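2022-03-31

Well, the fridge run at Tirosora got stopped again, and this time I was sitting right next to the stop button (lucky me!). Regula Mösli had the log open, Yogesh Joshi was calling out the steps, and I'd just poured myself a coffee when the right hand locked up with fault code 465 and wouldn't take any command at all.

The job is simple enough to say out loud: bottle with the green cap, white table, tall gray fridge. Fliltutik, which is what we call the control software, had gotten through ten runs that morning without a complaint, so we'd all gotten a bit relaxed about it.
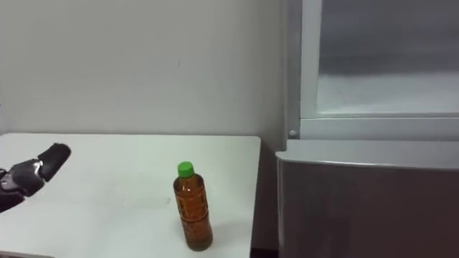 ## What went wrong

The hand's grip controller lost contact with the main computer for six seconds. It's supposed to open the fingers when that happens, and instead it held them right where they were, at full force. I hit the stop, Regula cut the power, and we waited for everything to go quiet before anybody stepped onto the floor. No one got hurt and nothing broke, but a hand that won't let go is exactly the sort of thing I don't want near a door handle, or near Yogesh!
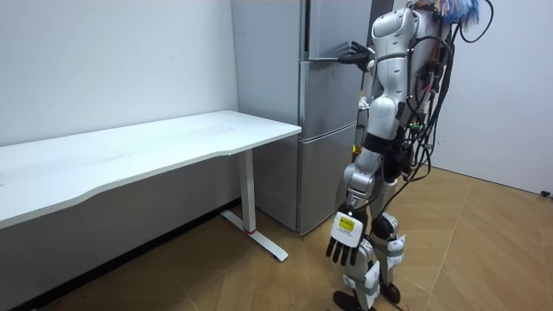

Yogesh thinks it's a tired connector in the arm harness. Regula is betting on the update we loaded last week, build 2929, and I'm leaning her way, mostly because the same hand behaved so nicely before it. We're rolling back tonight and swapping the connector too, so we may never find out who was right.

Until Nadja Pfister signs off on the release test, all door work is on hold and everyone stays behind the tape while the arms have power. The visit from Wyss has been moved to August. If you had lab time booked for fridge runs, come find me and we'll work out a new slot.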